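Bonura Hall Kitchen and Service Areas
Periodic Safety Inspection: Checklist with Inspector's Comments

Inspection period: September
Inspector: Janka Holub, Building Safety Office
Areas covered: main kitchen, dry stores, dish room, receiving dock, staff corridor
Floor area inspected: 1,724 square feet
Items on checklist: 32
Ratings used: S (satisfactory), C (correction required), R (repeat finding), N/A (does not apply)

General remarks

The inspection began at 6:40 a.m., before breakfast service, and resumed at 2:15 p.m. once the lunch line had closed. The shift lead accompanied the inspector during the morning portion. Items rated C must be corrected within 19 days of receipt of this report. Items rated R carry the shorter period stated in the comment. The kitchen manager should sign the acknowledgment page and return it to the Building Safety Office; a copy is to be kept in the red binder by the time clock.

Section A. Exits and walkways

A1. Exit doors open fully and without a key. S
A2. Exit signs lit. C
Comment: The sign over the dock door is dark on one side. Replace the lamp and test on battery power.
A3. Aisles clear to the full marked width. R
Comment: Bread racks were again parked in the staff corridor next to the extinguisher cabinet. The same finding appears in the previous report. Racks are to be returned to the alcove after each delivery. Correct at once.
A4. Floor mats flat, with no curled edges. C
Comment: The mat at the pot sink has lifted at one corner and should be replaced. Tape is not an acceptable repair.
A5. Stair treads and handrail at the dock secure. S

Section B. Fire protection

B1. Portable extinguishers mounted, charged and tagged. S
B2. Class K extinguisher within reach of the fryers. S
B3. Hood suppression system serviced within the last six months. S
Comment: The service tag is current. Please ask the contractor to write the next due date in ink; the pencil entry is already hard to read.
B4. Hood filters in place and free of heavy grease. C
Comment: Two filters over the flat grill need cleaning. The cleaning log shows initials for the past week, but the condition of the filters does not agree with the log. The manager should review the log with the evening crew.
B5. Manual pull station visible and not blocked. S
B6. Sprinkler heads have 18 inches of clearance. C
Comment: Paper goods on the top shelf of dry stores are too high. Lower the stack or move it to the east wall.

Section C. Electrical

C1. Cords free of cuts, splices and tape. S
C2. GFCI outlets near sinks trip and reset. S
C3. Panel covers closed, with three feet of clear space in front. C
Comment: A mop bucket and a folded table were stored in front of Panel 2. They were moved during the visit. Mark the clear space on the floor.
C4. Panel directory complete. C
Comment: Circuits for the new Fleltlow holding cabinet have not been added to the directory.
C5. Extension cords not used as permanent wiring. S

Section D. Gas, steam and hot surfaces

D1. Gas shutoff labeled and reachable. S
D2. Flexible connectors and restraining cables attached. C
Comment: The cable on the left range is unhooked, most likely from a cleaning day. Reattach it before the range is next used.
D3. Pilot lights and burners normal. S
D4. Steam kettle relief valve piped toward the floor. S
D5. Dry oven mitts available at each station. S

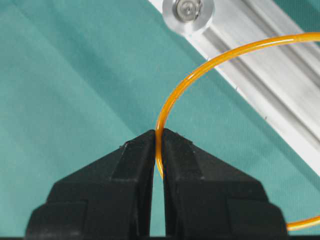 Section E. Machines and hand tools

E1. Slicer guard in place and blade set to zero when idle. S
E2. Mixer bowl guard interlock working. S
Comment: Tested three times. The mixer stopped each time the guard was raised.
E3. Lockout tags available for cleaning and repair. C
Comment: The tag box is empty. Request a supply from the office.
E4. Knives stored in racks or sheaths. S

Section F. Chemicals

F1. All spray bottles labeled with contents. R
Comment: One unlabeled bottle was found under the dish room counter and was discarded. This is a repeat finding. All bottles are to be checked at the end of each shift, beginning immediately.
F2. Safety data sheets present for every product. C
Comment: The sheet for Brito degreaser is missing. The supplier can provide a copy on request.
F3. Acids and chlorine products stored apart. S
F4. Eyewash station flushed weekly. S

Section G. Receiving dock

G1. Dock plate marked with its load rating. S
Comment: The plate is rated for 1,000 pounds. Staff were reminded that the rating includes the pallet jack — several believed it did not.
G2. Wheel chocks available. S
G3. Dock lighting adequate before sunrise. N/A
Comment: Not assessed. To be checked during the winter inspection, together with the light on the Burkuvska Street side.

Follow-up

The inspector will return to check items A3 and F1 without advance notice. Requests for more time on any other item must be made in writing and must name the person responsible for the work. Work orders already open for the dock door sign or the pot sink mat should be attached to the reply.

Submitted by Janka Holub, Building Safety Office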